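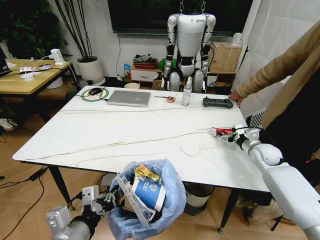

Clearing the Table

31 Jul 2026
By Marcela Vaněk
Filed under: Short Fiction, Quick Reads

The bin was full before she'd even started. Paper cup, snack wrapper, that long clear plastic tray sticking out crooked because it wouldn't go down, it never would, whoever bought the biscuits in trays should be made to carry them home again.

Ilse pushed at it with her shoe. Nothing.

Bus to Heltesville at 9. She had the key to hand in, and the letter still not written.

The red and silver wrapper, then. All crumpled, still crackling. Kollár's. He ate standing up, always had, talking through it, and left things where his hand happened to stop.

"Leave the laptop," he'd said.

So she left the laptop. Shut, silver, mouse beside it on the green-rimmed pad. Left the tape as well. The bottle she picked up and put down agian. His? Hers? She'd had one just the same on the train.

And the round bit of paper. White, flat, in the middle of the table like a plate for a very small guest. She turned it over. Blank on both sides. She'd half hoped for a number.

Because there had been a number. 1,928. He'd read it out to her over the phone in April, twice, slowly, what the Bimitz people would pay and not a cent more. She wrote it on her wrist. Washed it off in the shower, remembered it anyway.

"You nearly done?" From the hall.

"Nearly."

She wasn't. Paper disk in her pocket, no idea why. Knelt down, took hold of the light blue bag by its edges and pulled, and the tray tipped and the cup rolled off across the floor under the table, and she said a word her mother wouldn't of liked.

Kollár came in. Looked at the cup. Looked at her.

"Prudar rang," he said. "They want someone till spring. I said I'd ask."

"Ask who?"

He bent, slow, one hand on the table, and got the cup himself. Put it in the bag. Held the bag open for her while she shoved the tray in sideways, and it cracked, finally, and went.

Ten to nine. You could hear the bus from here if the window was up.

She tied the bag. Went and shut the window.

We use cookies to remember your reading preferences. Accept all / Manage settings
Get new stories by email. Sign up to our newsletter.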